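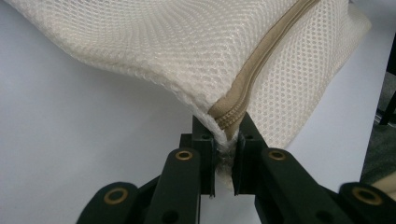 Tihomir Stojanovska
Instructor, Home Textile Care (evening section)

Handout 4: Mesh laundry bags and their zippers

Okay, this one is the handout I get the most email about, which surprised me the first year and doesn't anymore. People will happily iron a pleated skirt in front of the whole class and then get stuck on a zipper bag. So please read it before you come in, and bring a bag of your own if you have one at home (any size, any age, the older the better as far as I'm concerned).

First, the cloth. We're working with the soft, slightly spongy kind of mesh, the sort with a little honeycomb pattern of holes all over it. You'll also run into flat net, like a produce bag, and that behaves differently enough that I'm saving it for next time. Honeycomb mesh has some body. It puffs up when you set it down, it creases softly, and it gives when you pull it. That give is lovely in the wash and a small pain when you're trying to zip, as you'll find out in the first five minutes!

Before you touch the zipper, find your corners. Take one corner, gather it up between your fingertips and hold it snugly. You want enough cloth in your grip that the bag can't slide away from you, and you want your other hand free for the zipper. Don't grab one thread of the net and yank. I did that to a perfectly good Alline bag while I was talking to somebody and put a hole in it you could get a sock through.

Now lay the bag on the table and smooth it out with the flat of your hand. Zipper side up. If you're left-handed, turn the bag around so that you pull toward your strong side, and ignore whichever way I happen to be doing it at the front.

A word about marking. I'm a big fan of drawing on laundry bags. An arrow showing which way the zipper goes, your initials, a big S for socks, whatever helps you at six in the morning. Use a laundry marker, put a scrap of cardboard inside so it doesn't bleed through to the other side, and go slowly, the pen wants to drop into every little hole. Your lines will wobble. Mine do too, after all these years.
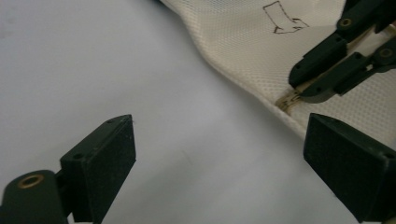
Then there's the question of what goes in. My rule is that a bag should be no more than two thirds full, and I will come by and squeeze it to check. If it feels like a pillow, take something out. Bras get hooked first, then go in by themselves. Tights can share with other tights. Anything with Velcro gets closed up and goes in its own bag, and I'm not taking questions on that until you've picked lint out of a strip of it yourself.

Closing up is where everybody hurries. Hold the cloth steady at the starting end, take the slider between finger and thumb, and draw it along in one easy motion, keeping your hand low and in line with the teeth. If you lift as you pull, the tape curls and the mesh folds over into the track. When it snags (it will), back up an inch, flatten the tape on both sides, and try again. Please don't force it.

If a zipper is just plain stiff, rub a candle stub or a dry bar of soap along the teeth and run the slider back and forth a few times. I keep a stub in the Rikar tin by the sink and you're welcome to it, just put it back.

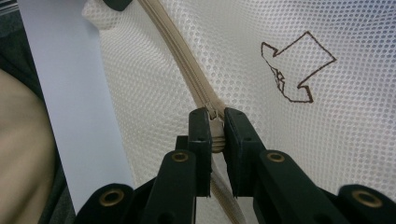 Park the slider all the way at the end when you're done. Some bags have a bit of elastic there to tuck the pull under, and if yours does, use it. If it doesn't, a small safety pin through the pull and the tape works fine, or you can sew on a loop, which takes about 20 minutes and which we'll do together in April.

For practice at home: open and close your bag 25 times. Yes, really, do it in front of the TV. Switch hands halfway. Then try it with your eyes closed and see where your free hand goes.

Bring next time: your bag, a laundry marker, one item you're scared to machine wash, and a towel. We're in the Tavares room again, same table setup. The spare markers are in the drawer with the thread.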